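The Gripper on the White Table
September 1, 2018

Gaétan Hiebert built his first gripper out of a pair of salad tongs and a bicycle brake cable. It could pick up a sponge. It could also pick up an egg, once, and he cleaned that up and went back to the bench.

The tool he works with now is the ninth version. It has no arm attached to it. You hold it in one hand, squeeze the trigger, and two fingers come together in front of a small camera. Hiebert calls it the Cloutier, after the street where he rented his first apartment, and he has been building it at the Sturngate shared workshop for most of two years.

Sturngate takes up the ground floor and mezzanine of a former tile showroom in Clulldale. Membership is $35 a month and covers the bench space, the hand tools and the slower of the two printers. The faster one is booked by the hour and there is usually a line for it. Hiebert joined to get at the band saw and stayed for the printers.

He drives a delivery route in the mornings and gets to the shop after lunch. His bench is at the back, but he does most of his testing up front, where the tables are bigger and the daylight is better for the camera.

The idea behind the Cloutier is simple enough. A robot arm has to learn what a good grasp looks like, and one way to teach it is to record a person doing the job with the same fingers the robot will use. The person walks around with the tool, picks things up and sets them down, and the camera keeps a record of each try. Later the same fingers go on the arm. Hiebert's arm, a used one he has named Vemlow, is bolted to a plywood base in his garage and still waiting for its wrist.

"The arm is the easy part to buy," he says. "The fingers are what I had to figure out."

The early fingers were flat blocks of printed plastic. They held a box well and dropped nearly everything else. He tried gluing on strips of bicycle inner tube, which worked until the glue gave out, and then he tried kitchen shelf liner, which left crumbs. Version six had springs in the knuckles and pinched his thumb badly enough that he still holds the trigger a little to one side.

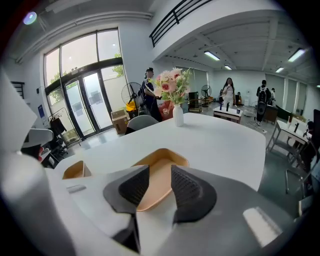
What finally helped was going soft. He cast a set of pads in a mold he had printed overnight, and when he pulled them out the next day they bent around the handle of a screwdriver and stayed there. He has gone through three mixes of rubber to get the stiffness he wants. If the mix is too soft, the pads fold under a heavy part. If it is too hard, he is back to plastic blocks.

The texture came later. Smooth pads slid on anything glossy, so he started putting a pattern of small dots into the gripping face. The dots have to be deep enough to bite and shallow enough that the pad comes out of the mold in one piece. He has a coffee can full of the ones that tore.

Trays turned out to be a useful test. A shallow tray gives the fingers only a rim to work with, and if they come in at the wrong height they either push it across the table or tip it. Hiebert runs them in sets of 20, at different angles, and writes the results in a spiral notebook before he goes near the computer. A set takes him less time than it used to. He credits the pads for some of that and practice for the rest.

Weight is still a problem. The housing has grown with each version as he has found more to put in it, and after an hour of lifting and setting down, his forearm lets him know. The handle on its own weighs 315 grams, and he would like to get it lower. He has thinned the walls as far as he dares. The next step is to move the battery off the tool and onto a belt, with a cable running up the sleeve, and he is not looking forward to the cable.

There is also the matter of the shop. Sturngate is a busy room, and people cross behind the tables all day long. Hiebert used to wait for things to quiet down before he recorded anything. Then he decided a robot that only works in a quiet room would not be much good in his kitchen, and he stopped waiting.

He has spent more than he meant to. The printed parts are cheap, even counting the failures, but the camera and the motor driver were not, and he bought the driver twice after wiring the first one backward. He keeps the dead one pinned to the corkboard over his bench with the date on it.

The plans are free to anyone in the shop who asks. Two other members have built their own copies, one of them with longer fingers for sorting hardware out of deep bins. Hiebert borrowed that version for a weekend and has been thinking about the length ever since – he may split the difference on the next set.

Version 10 is partly drawn. The wrist mount for Vemlow comes first, and he hopes to have it printed by the end of September, if he can get time on the fast machine.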